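Tuesday, July 24, 2018

Wood finish tests, hard wax oil against water varnish, continued.

The second coat of Prevero on the beech samples was dry to touch this morning, but it still smells strong near the edges. I weighed all samples before sanding and wrote the numbers in the table on the wall. Sample 5 is again heavier than the others of the same size. I think the piece was not dry enough when we cut it, and I should have checked it with the moisture meter. I will keep it in the series with a note.

Sanding between coats: I used the gray pad only, very light pressure, always with the grain. Michalis Rallis prefers paper for this step. We tried both on a scrap piece and I could not feel a difference with the fingers, but with the lamp held low the paper side shows fine scratches. For now we stay with the pad.

The wall planks and the counter top are the two surfaces we must decide first. For a counter the oil is easier to repair, and for a wall it makes not much sense to pay for it.

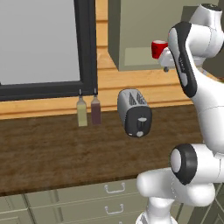 Water drop test on the Wuisan samples, first round. One drop in the center, covered with a glass, 27 minutes, then wiped with a dry cloth. The varnished pieces show no ring. On the oiled pieces there is a weak ring on two, both with only one coat. After lunch the rings were nearly gone, so maybe this is only swelling of the grain and no real stain. Repeat tomorrow with coffee and with vinegar.

Oil used so far is 547 g, more than I planned. Much of it stays in the cloth. Michalis says to pour a little on the surface and spread it with a plastic card, and use the cloth only at the end. I tried this on the back of sample 9 and it needed clearly less.

Please remember: oily cloths go in the metal can with water, and never in the normal bin. I found one on the bench again.

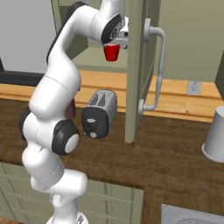
Red cup held in the gripper, kitchen model.

Kesosel sent the new color card. Their tan tone is more yellow than on the old card from February, so the old samples cannot be compared with it directly. I put the date on the back of both cards.

To do:
- coffee and vinegar test, same covered glass method
- cut new beech pieces, measure moisture before
- ask Plallen if the smaller can is still sold
- third coat on the oiled pieces, except sample 5
- clean the low lamp, there is dust on the glass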